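WORKPLACE INSPECTION — OFFICE AND STORES
Site: Verkbridge, ground floor and mezzanine
Done by: Pavithra Kamath
Date: 11 Jun 2023
Key: OK / FIX / N/A. Comments under each where needed. Anything marked FIX needs a name against it before it goes up on the noticeboard.

1. ENTRY AND WALKWAYS

1.1 Front path clear, no trip hazards — FIX
Paver lifted near the letterbox again. Same one. Landlord has been emailed twice, will ring this time. Cone on it for now.

1.2 Door closer working, door doesn't slam — OK
Bit slow. Better than before.

1.3 Mats flat, edges down — FIX
Back door mat curling at the corner. Bin it and get the rubber backed kind.

1.4 Aisles clear full width — FIX
Driseo cartons stacked in the side aisle, 11 of them. Were meant to go out with the last courier. Either ship or shelve, can't live there.

2. FIRE AND EMERGENCY

2.1 Extinguishers on hooks, tags current — OK
All tags good. Next service is July, booked.

2.2 Exit signs lit — FIX
Mezzanine one flickers. Sparky to look when he does the test and tag.

2.3 Exits unlocked from inside, nothing in front — OK
Someone had parked the trolley across the rear exit, moved it while I was there. Please don't.

2.4 Evac diagram matches the actual layout — FIX
Still shows the old partition wall. Needs redrawing, I'll do it.

2.5 Wardens listed and still work here — FIX
List has two people who've left. Need a second warden upstairs, any takers see me.

3. ELECTRICAL

3.1 Test tags in date — FIX
Kitchen all good. Four out of date upstairs: both fans, the laminator, and the heater under the accounts desk. Heater is tagged out, leave it off.

3.2 No piggybacked powerboards — FIX
One board plugged into another behind the printer. Pulled it apart, printer now on the wall socket. Ordering a longer lead.

3.3 Leads off the floor or covered — OK

3.4 Switchboard door shuts, circuits labelled — OK
Labels are handwritten but you can read them.

4. DESKS AND WORKSTATIONS

4.1 Chairs adjust and stay adjusted — FIX
Two sinkers. One on the Bravo team, one in reception. Reception first as that one is used all day.

4.2 Screens at a sensible height — OK
Reams of paper under a couple of them. Works I suppose. Proper risers are on the order list.

4.3 Desktops clear enough to work at, nothing sharp or heavy near the edge — OK
Much better than last round. Keep it up.

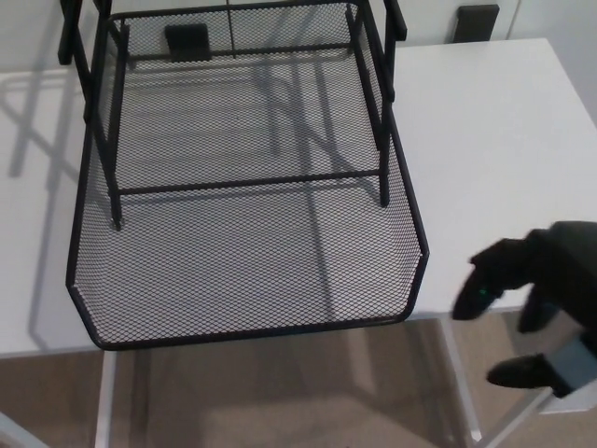

4.4 Lighting — FIX
Tube out over the plan table. Also the blind on the west side is stuck half way so whoever sits there cops the glare from 3pm on. Swap seats until it's sorted.

4.5 Under desks clear for legs — FIX
Boxes of old files under three desks. Archive or shred, ask me which.

5. STORES AND SHELVING

5.1 Shelf load limits posted — FIX
Sign is missing from bay 4. It's rated 75 kg a shelf same as the others, new sign printed, just needs sticking up.

5.2 Heavy stuff between knee and shoulder — FIX
Zadell boxes are on the top shelf. They are heavy and should not be up there. Two person lift to bring them down, not one person and a good attitude.

5.3 Racking fixed to wall — OK
Gave each bay a proper shove. No movement.

5.4 Step ladder feet and locks — OK
Rubber feet are worn though, check agian next time.

6. KITCHEN AND FIRST AID

6.1 First aid kit stocked — FIX
Out of medium bandaids and saline expired. Burn gel ok. Reordered the lot. If you take something write it on the sheet, thats what the pen is for.

6.2 Fridge clean, temp ok — FIX
Temp fine. Clean, no. Clearing out everything unlabelled at the end of the week.

6.3 Cleaning products labelled and away from food — FIX
Spray bottle with no label under the sink. Tipped out. Data sheets folder is up to date.

6.4 Hot water tap guard on — OK

7. LEFT OVER FROM LAST ROUND

Handrail on the mezzanine stairs — done, solid now.
Car park light — done.
Nosing on the third stair — NOT done. Tape has worn through. This one moves to the top of the list.
Sign-in book for contractors — half done, book is there but no one is using it.

Got no name yet: 1.3, 4.5, 5.2. Put your initials beside one or I'll pick for you.

Signed, P. Kamath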